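Notas para a palestra - "O cesto em cima da mesa: dobrar e separar a roupa sem perder a tarde"
Mahlet Worku, encontro de dezembro, sala de cima da Otbridge

(Entrar com calma, deixar as pessoas arrumarem os casacos. Água à esquerda do púlpito.)

Boa tarde a todos e muito obrigada por terem vindo com este frio. Quero agradecer à Milagros Ojeda, que insistiu comigo desde a primavera para eu fazer esta conversa, e à Nuria Tefera, que me emprestou metade das ideias que vão ouvir. As melhores são dela, as teimosias são minhas.

Começo por uma pergunta, mão no ar: quem é que dobra a roupa em cima da cama? (Esperar. Costuma ser quase a sala toda.) Pois eu também dobrei, durante anos. A cama é macia, é baixa, e ao fim de meia hora as costas queixam-se e o monte parece do mesmo tamanho.

Contar a história da casa da minha tia, em Lullis. Versão curta! Ela tinha uma tábua grande, clara, que punha por cima da mesa da sala nos dias de roupa, e ninguém podia pousar ali nem uma chávena. Eu achava aquilo um exagero. Hoje tenho uma igual e ralho com quem lá pousa as chaves.

Primeiro ponto, a superfície. Lisa, firme, à altura da cintura, e maior do que julgamos precisar. Uma t-shirt de adulto aberta com as mangas esticadas ocupa muito mais espaço do que parece na gaveta. Gosto do branco por uma razão muito minha: a roupa escura vê-se bem em cima, e os pelos do gato também.

Segundo ponto, o cesto. Aqui demoro-me um pouco, peço paciência. O cesto fica em cima da mesa, num canto do fundo, e do mesmo lado até ao fim do trabalho. Quem é canhoto ou destro escolhe o lado que lhe der jeito, mas depois não muda. Prefiro os de plástico com furos, que são leves e deixam passar o ar. E não encher até à borda: o Hagos Tilahun faz cestos de 15 peças, eu sou mais de olhómetro.

(Se alguém perguntar por etiquetas: sim, valem a pena em casas com muita gente. Um porta-etiquetas de metal preso à borda aguenta melhor do que a fita-cola.)

Passar ao diapositivo seguinte.

Terceiro ponto, tirar a roupa do cesto. Parece uma coisa sem ciência nenhuma, eu sei. Mas um monte amarrotado de peças escuras é traiçoeiro, tudo se confunde, preto com preto, e puxamos uma camisola e vêm três atrás. Procuro sempre uma ponta de outra cor ou um estampado que me diga que peça tenho na mão. Puxar para cima, devagar, e só depois trazer para o meio da tábua.

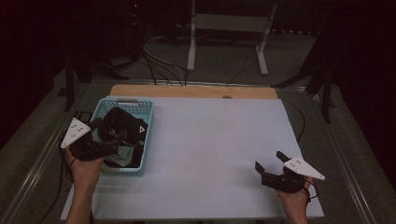 Roupa escura a sair do cesto azul-claro, com a tábua branca à frente ainda por ocupar.

Deixar o diapositivo um bocadinho. Chamar a atenção para o pequeno triângulo branco estampado no tecido preto, à direita dentro do cesto - é o tipo de sinal que procuro - e para o tecido verde-acinzentado mais abaixo.

Quarto ponto, a ordem. Primeiro as peças grandes, depois as t-shirts, no fim as meias. A Tsegereda Abdella faz tudo ao contrário e diz que lhe corre lindamente, por isso não faço disto uma lei. Dar-lhe a palavra se ela estiver na sala.

Exercício com o público: cerca de 26 minutos, cestos e tábuas já nas mesas do fundo. Grupos de quatro. Lembrar que as tábuas são da Lambert e têm de voltar limpas antes das seis.

Perguntas, e depois chá no corredor.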